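**Ticket 548 – app listing removed from store after name complaint**

Opened by: Lai-ching Ng
Product: Hurnar (puzzle game, phone and tablet)
Priority: high
Status: closed

**22nd October, 09:43**

Our game Hurnar no longer shows in the store search. The direct link opens a page saying the item isn't available in my region. I've tried it from two accounts and a colleague has tried it abroad, same result. Players who already have the game can still open it, but the update we sent out last night is stuck on "waiting".

There's a message in the developer inbox with the subject "Notice of name dispute". It gives a reference and a link to a form. The form loads, then goes blank when I press Next.

Steps tried so far:

- cleared the browser cache
- used a different browser
- logged out and back in as account owner
- resent the update with a new build number 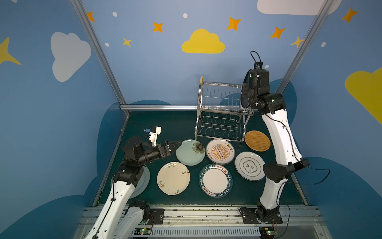 Svetozár Jurčo: Please stop resending the update. Each new build goes to the back of the review queue, and you have three in there now. Cancel the two older ones and leave the last. Can you paste the text of the notice as well, with the name of the complaining party?

**10:33**

Cancelled both. The notice says that Mackay Games holds a pending mark on "Hurn" for game software, and that our title and icon text are "likely to confuse". It asks us to change the name or reply with grounds. The deadline field is empty.

We've used the name since July last year. I can find the first store listing and the invoice for the icon work, but not the original domain receipt.

**11:20**

Support note. The blank form is a fault on our side. It fails when the publisher name on the account differs from the publisher name on the listing. Your account says Stotora Ltd and the listing says Stotora. Passed to Pei-shan Su to line the two up.

The listing was hidden automatically when the notice went out. It should have stayed visible while the dispute is open, as the other side's mark is only pending. That setting is being looked at separately under the Gorkell release.

**13:05**

Publisher name now matches. I got as far as page two of the form, which wants evidence of earlier use. It rejects my PDF with error 41 and no other wording.

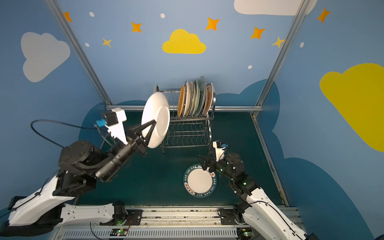
Error 41 means the file has a password or a signature on it, according to Chin-lung Wu, who suggested printing the invoice to a fresh PDF and uploading that copy. The signed original can be sent later if the other side asks for it.

**13:40**

That worked. Uploaded the invoice, a copy of the first listing and a page of early player reviews. The form gave me a receipt.

Do we need to change the icon text in the meantime? Shu-fen Fung would like to drop the word from the icon and keep it in the title, but that means another build.

**14:15**

Support note. No change needed while your reply is being read. If you do want a new icon, change it through the listing page – it doesn't need a build.

Listing made visible again at 14:10. Search can take nearly 33 hours to catch up, so the direct link will work first.

**14:32**

Direct link works here. Search still shows nothing. The update has moved from "waiting" to "in review". Leaving the icon as it is for now.

**Closing note**

Search result confirmed by the customer, update live. Name dispute itself carries on under the legal queue and isn't tracked here. Form fault logged as a known issue: check that the account and listing publisher names match exactly, including "Ltd".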